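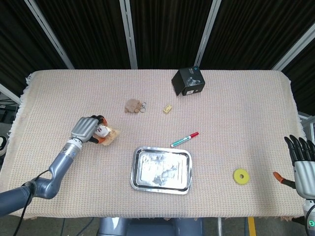 그림 4-1. 와플 조직의 천을 깐 탁자와 검은색 상자

# 4장 조명 기구의 수명 표시를 어떻게 읽을 것인가

조명 기구 카탈로그에서 가장 큰 글씨로 적히는 숫자는 대개 수명이다. 그런데 그 숫자가 무엇을 잰 값인지 밝힌 카탈로그는 드물다. 램프가 꺼질 때까지의 시간인지, 밝기가 일정 수준까지 떨어지는 시간인지, 아니면 짧은 시험 결과를 길게 늘여 계산한 값인지 표만 봐서는 알 수 없다.

Nurnilus사의 창고용 등기구 Pirau를 보자. 소개 책자에는 "반영구적"이라는 말이 세 번 나오지만 시험 조건은 한 줄도 없다. 후속 모델 Piras의 책자에는 점등 시험을 1,510시간 했다고 적혀 있다. 시험 온도는 빠져 있고, 시료는 13개였다. 이 정도 자료로 십 년을 장담하는 것은 지나치다.

Andidport 물류 창고에서 등기구 400대를 교체한 설비 기사 Danica Yordanov는 작업 일지에 이렇게 썼다. "광원은 멀쩡한데 안정기가 먼저 죽었다. 책자의 수명은 누구의 수명인가?" 이 장의 출발점으로 삼을 만한 질문이다. 등기구는 광원, 구동 회로, 방열부, 패킹이 함께 늙는 물건이고, 가장 약한 부품이 교체 시기를 정한다.

"연색성 우수", "고효율" 같은 표현도 마찬가지로 의심해 볼 필요가 있다. 연색 지수의 최댓값은 100이지만, 평균 지수가 높아도 짙은 빨강은 탁하게 보일 수 있다. 효율 역시 광원만 따로 잰 값과 덮개까지 씌워 잰 값이 다르다.

## 4.1 광속 유지율

점등 초기의 광속에 대해 일정 시간이 지난 뒤의 광속이 차지하는 비율을 광속 유지율이라고 한다. 계산은 단순하다. 문제는 '초기'를 언제로 잡느냐인데, 제조사마다 답이 다르다. 먼저 그 차이부터 살펴본다.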